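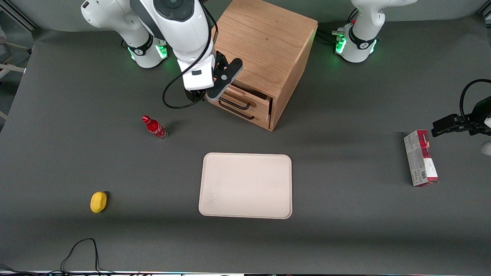

Section 11: Teaching the Drawer Task

By now both of your Narkix arms should be bolted down, powered up, and talking to the Driltora software. If they aren't, please go back and finish Section 10 first, and take your time with it. The drawer task is a lovely one to begin with, and it goes a lot more smoothly when the arms have been properly homed!

Before you start

Look at the light ring at the base of each arm. Both rings should be glowing a steady green. If either one is blinking, press Hold on the pendant and wait for it to settle.

Use a small cabinet with bar handles, and place it within easy reach of the right arm. Leave the drawer open just a little for your first few tries (you can work up to a fully closed drawer later on, once the grip feels dependable).

Steps

1. In Driltora, open Tasks and choose Drawer, Two Arms.

2. Set the grip force to 2. Customers often want to go higher right away, but a bar handle needs very little.

3. Switch the right arm to Guide mode and lead the gripper by hand until its fingers are close to the drawer front. Tap Save Point.

4. Ease the fingers around the handle, tap Close, and draw the arm back slowly. Tap Save Point again when the drawer is as far out as you want it.

5. Now guide the left arm to the item it will pick up. A small upright box is a good choice. Save one point beside it and one above the open drawer.

6. Press Play at slow speed and keep a hand near the stop button the whole way through.

CAUTION: Keep fingers, sleeves, and hair clear of the drawer and both grippers during playback.

Note: Check that the cable along each arm has enough slack to follow the wrist through its full turn. If it pulls tight anywhere, stop and reseat the clips as shown in the Paltham mounting sheet.

Note: You're welcome to leave other things on the table, like a tray or a drink bottle — the Sugawara planner will steer around them once you've run Scan Table. Run the scan again whenever you move something.

If the gripper slips off the handle, delete the last two points and repeat steps 3 and 4. Saved tasks are limited to 14 points per arm.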